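第四章 赛季分组与赛程编排

本章说明如何在“Lockwood 联赛管理系统”中建立联盟、接收新会员学校、划分赛区并生成常规赛赛程。操作人员须持有“联盟管理员”或“赛程编排员”权限。只有“学校联络人”权限的账号可以查看本章涉及的页面,但不能保存修改。

账号与权限的开通方法见第二章,场馆资料的录入见第三章。尚未录入主场场馆的学校可以先加入联盟,但不能参与自动编排。

本章适用于 2020-07-01 发布的版本。旧版本中“赛区”与“组别”是同一个菜单,升级后分为两项,原有数据保留在“赛区”下,“组别”需重新设置。

4.1 编排前的准备

开始之前请备齐以下资料:

各会员学校的全称、简称和队名。简称不得超过六个汉字或十二个英文字母,超出部分在记分表和对阵表上不显示。
本赛季的起止日期,以及不安排比赛的日期(考试周、校历假期、场馆检修等)。
各校主场场馆的可用时段。
上赛季最终排名。首次参赛的学校没有排名,填“无”,不要填 0。

注意:填 0 的学校会被系统当作第一顺位种子处理。

4.2 新建联盟

1. 登录后点击左侧菜单“联盟”,再点“新建”。
2. 填写联盟名称。名称保存后可以修改,但联盟编号一经生成不能更改。
3. 选择运动项目。一个联盟可以包含多个项目,每个项目单独计算积分。
4. 选择积分规则。系统自带三种:胜三平一、胜二负一、只计胜率。如需自定义,点“新增规则”,按 4.7 节操作。
5. 填写赛季起止日期。
6. 点击“保存草稿”。草稿状态下的联盟对外不可见。

系统默认每个联盟最多登记 356 名教练与随队人员。超过此数时,页面顶部出现黄色提示,新增的人员可以保存,但不能打印证件。需要提高上限的,由联盟管理员在“设置—容量”中修改,最高可改为 3,000。

4.3 接收会员学校

学校加入联盟分为两种情况:建盟时一次性加入,以及赛季之间从其他联盟转入。

4.3.1 建盟时加入

1. 打开联盟草稿,进入“会员”标签页。
2. 点击“添加学校”,在列表中勾选。列表中没有的学校,先在“学校资料”中建立。
3. 每所学校选择参加的项目。不勾选任何项目的学校只作为观察会员,不进入赛程。
4. 点击“发出邀请”。学校联络人会收到邮件,点击确认后状态由“待确认”变为“已确认”。

4.3.2 从其他联盟转入

转入须经转出联盟、转入联盟和学校本身三方在系统内确认,顺序不能颠倒。

1. 由学校联络人在“我的学校—隶属关系”中提交“转会申请”,填写目标联盟编号和生效赛季。
2. 转出联盟的管理员在“待办”中点击“知悉”。这一步不能拒绝,但可以附加说明,例如尚未结清的会费。
3. 转入联盟的管理员上传批准文件(PDF 格式),点击“接收”。
4. 学校联络人再次登录,点击“最终确认”。

以 Ullholm 学院为例:该校由 Brakley 联盟转入 Mastanstead 联盟,联络人 Ivana Núñez 在三月提交申请,生效赛季选择下一赛季。到生效日为止,该校在两个联盟的会员名单中都会出现,在 Brakley 联盟中标记为“将转出”,在 Mastanstead 联盟中标记为“将转入”。期间的比赛成绩只计入 Brakley 联盟。

小心:第 4 步完成后申请不能撤销。如确需撤销,须由双方管理员分别向系统支持提交书面说明,处理期间该校所有项目的赛程锁定。

部分项目不随学校一并转入的(例如目标联盟不设该项目),在第 1 步的“项目”栏中取消勾选。这些项目留在原联盟,会费按项目计算。

4.4 划分赛区

1. 进入“赛区”标签页,选择划分方式:按地理位置、按上赛季排名蛇形分组,或手工分组。
2. 选择按地理位置划分时,系统以主场场馆的地址计算距离,与学校注册地址无关。
3. 点击“预览”。预览页面左侧为分组名单,右侧为各赛区内最远两校的路程。
4. 如需调整,直接将学校名称拖到另一赛区。手工调整过的学校名称后带星号。
5. 点击“锁定赛区”。

各赛区学校数量相差不得超过一所,否则“锁定赛区”按钮为灰色。确有需要的,在“设置—例外”中勾选“允许不等分”,此时积分榜自动改为按胜率排列。

注意:重新点击“预览”会清除全部手工调整。调整较多时,先用“导出名单”保存一份。

4.5 生成赛程

1. 进入“赛程”标签页,选择循环方式:单循环、双循环,或区内双循环加跨区单循环。
2. 填写每周最多比赛场数和两场之间的最少间隔天数。
3. 填写单程路程上限。默认值为 241 公里,超过此路程的客场,系统在赛前预留一天行程日。
4. 录入不安排比赛的日期。可逐日点选,也可导入校历文件。
5. 如有固定对阵(传统对抗赛、开幕战等),在“固定场次”中先行录入。
6. 点击“生成”。

生成时间与学校数量有关。页面显示进度条期间不要关闭浏览器,也不要在另一窗口中修改场馆资料。系统最多尝试 2,000 次排列,仍找不到可行方案时停止,并列出冲突最多的几项条件。

出现“无可行方案”时,按下列顺序放宽条件,每次只改一项,改后重新生成:

先减少最少间隔天数;
再提高每周最多比赛场数;
再提高单程路程上限;
最后检查固定场次是否与场馆可用时段重叠。

Mastanstead 联盟在试用时曾遇到过这一提示。编排员 Damián Núñez 逐项检查后发现,有两所学校共用同一座体育馆,而两校的固定场次录在了同一天的同一时段。共用场馆的学校,应在场馆资料中勾选“共用”,系统会在录入固定场次时当场提醒。

4.6 核对与发布

赛程生成后为“待核对”状态,须由编排员以外的另一名有权限的人员核对。编排与核对不能使用同一账号。

1. 核对人登录后打开“待核对”赛程,依次查看“按学校”“按日期”“按场馆”三个视图。
2. 在“按学校”视图中检查主客场数量。单循环时主客场相差不超过一场,双循环时应当相等。
3. 在“按日期”视图中检查有无落在禁排日期的比赛。
4. 在“按场馆”视图中检查首尾两场之间是否留有换场时间。
5. 发现问题时,点击该场比赛右侧的“退回”,写明原因。编排员修改后重新提交。
6. 全部无误后点击“核对通过”。
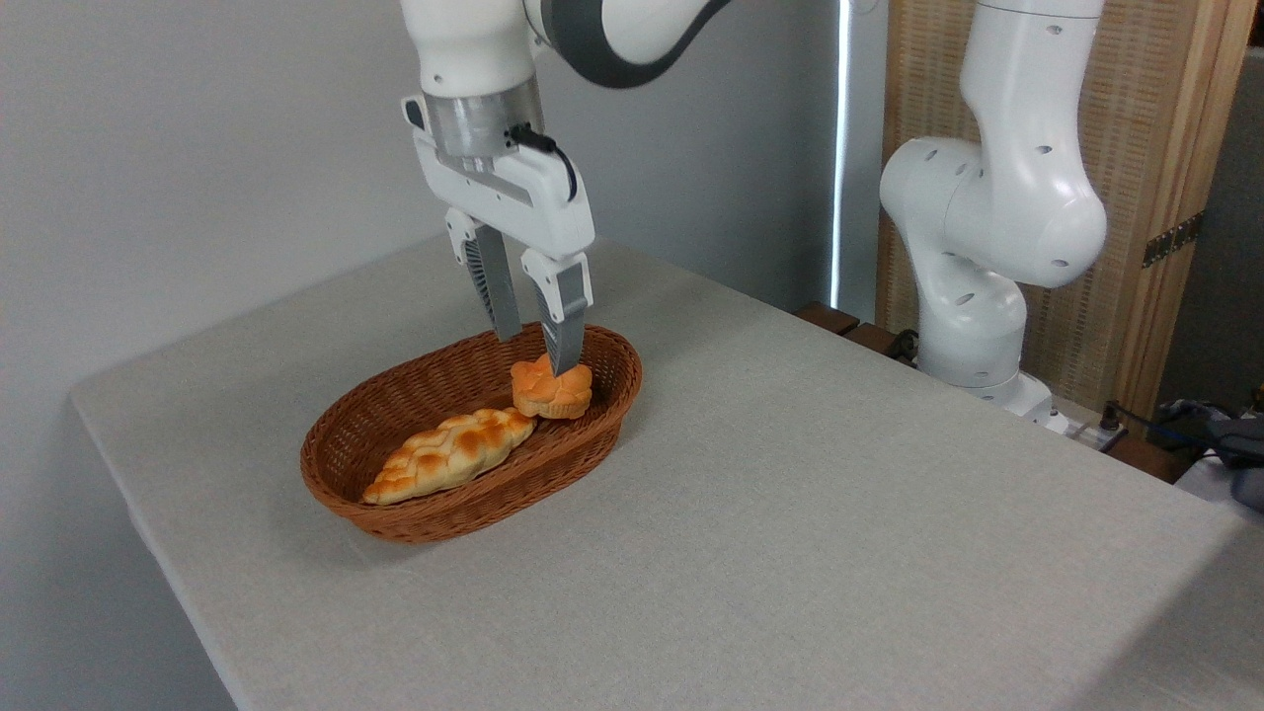
核对通过的赛程由联盟管理员发布。发布前可选择“向学校预告”,各校联络人有五个工作日提出异议,期间赛程对公众不可见。异议须通过系统内的“异议”表单提交,邮件和电话提出的不计入处理时限。

7. 预告期满后,点击“正式发布”。赛程随即出现在公开页面,并同步到各校的日历订阅。

小心:正式发布后,任何改期都会向全部订阅者发送通知。批量改期时,请先勾选“合并通知”,再逐场修改,最后点击“一并发送”。

4.6.1 发布后的改期

改期由主队学校提出,客队学校同意后交联盟管理员批准。客队在三日内未答复的,申请转为“待协调”,由管理员联系双方。因天气或场馆故障临时取消的比赛,管理员可以直接改为“延期,日期待定”,补赛日期须在赛季结束前十四天以内确定,逾期未定的按 4.7 节所选规则计分。

4.7 自定义积分规则

1. 在“积分规则”页面点击“新增规则”。
2. 分别填写胜、平、负、弃权、未赛的得分。不设平局的项目,“平”留空。
3. 设置同分时的比较顺序,例如相互战绩、净胜分、区内胜率、抽签。至少填写两项,最后一项必须是“抽签”或“并列”。
4. 保存后点击“试算”,可用上赛季成绩检验。试算结果不会覆盖原积分榜。

赛季开始后积分规则不能修改,只能停用并改用另一规则,停用须填写原因,该原因显示在公开页面积分榜下方。

4.8 常见问题

学校显示“已确认”,但不在赛程中。
检查该校是否录入主场场馆,以及是否勾选了参赛项目。

转入学校的历史成绩没有显示。
历史成绩在生效日之后才转入,只供查阅,不参与新联盟的种子排序。管理员可在“种子”页面手工填写顺位。

核对人看不到“核对通过”按钮。
该账号参与过本赛程的编排,哪怕只移动过一场比赛也会被记录。请换用其他账号。

日历订阅中仍是旧的比赛时间。
部分日历软件每天只更新一次。如第二天仍未更新,请取消订阅后重新添加。

联络人更换后,新联络人收不到异议通知。
在“学校资料—联络人”中将新联络人设为“主要”,并停用旧账号。只添加而不设为主要的,不接收通知。

需要协助时,赛程编排方面的问题请联系 Ngozi Oyewole,会员转入与权限方面的问题请联系 Américo Patrício。来信请注明联盟编号和赛程版本号,版本号位于赛程页面右下角。

季后赛的席位分配与对阵表设置见第五章。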